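The bag I packed nine times

I have a confession: I love packing more than I love the trip. Give me a bed, a bag and a free evening and I'm happy as anything.
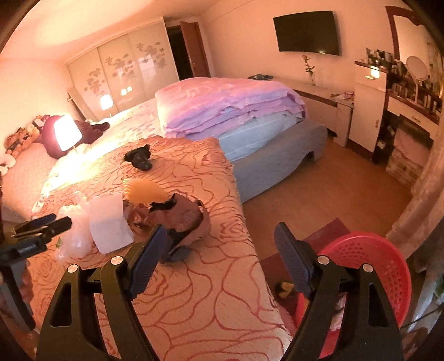

So when my friend Xiomara asked if I wanted to take the slow train up to Wundgate with her in July, I said yes before she'd finished the sentence, and then I spent pretty much the whole of the next two weeks thinking about socks.

I used to be a terrible over-packer. On my first big trip on my own I took a suitcase so heavy that the man at the bus station in Lopes laughed out loud when he tried to lift it (I had a hair dryer in there AND a hardback cookbook, don't ask). I wore maybe a third of what I brought. The rest just rode along with me from town to town like a very boring pet.

These days I go the other way. One bag, small enough to sit on my lap, and if it doesn't zip I start over. I lay everything out the night before, go make tea, come back and take out whatever I feel silly looking at. Usually it's the third sweater. It's always the third sweater! I did this nine times for Wundgate, which even I can admit is a lot for four nights away.

What did make it in, if you're curious: two pairs of pants, three tops, the gray cardigan that goes with everything, a swimsuit, my rain jacket, a paperback I'd already read half of, and a little tin of safety pins. The safety pins are from my aunt. She swears by them and she's right — I've fixed a hem, a bra strap and a train curtain with them so far.

The trip itself was lovely and slow. The train stops at Drirby for nearly an hour for no reason I could work out, so everybody gets off and wanders over to the bakery across the road. Get the cheese roll. Xiomara got the plum thing and spent the next hour looking at my cheese roll.

Our guesthouse was up a hill, over 780 steps if you believe the sign at the bottom, and I have never been so pleased with myself for bringing a small bag. There was a couple ahead of us with matching hard cases, and they had to stop on every landing. I tried not to look smug. I probably looked smug.

I did forget something, of course. I forgot my phone charger, so I paid way too much for one at the little shop by the harbor, and it only works if you hold the cord at an angle. Xiomara had brought a deck of cards, a travel kettle and a full-size bottle of shampoo, and I made fun of her for all three and then used all three.

We played a lot of gin rummy. She beat me by 111 points on the last night and has brought it up every day since.

Next up is a long weekend in Pokero, if I can get the time off work. It'll be colder there, so that means boots, and boots change everything. I've already started a list. If you've got a way to pack boots in a small bag without wearing them the whole way there, please leave me a comment, I'm all ears!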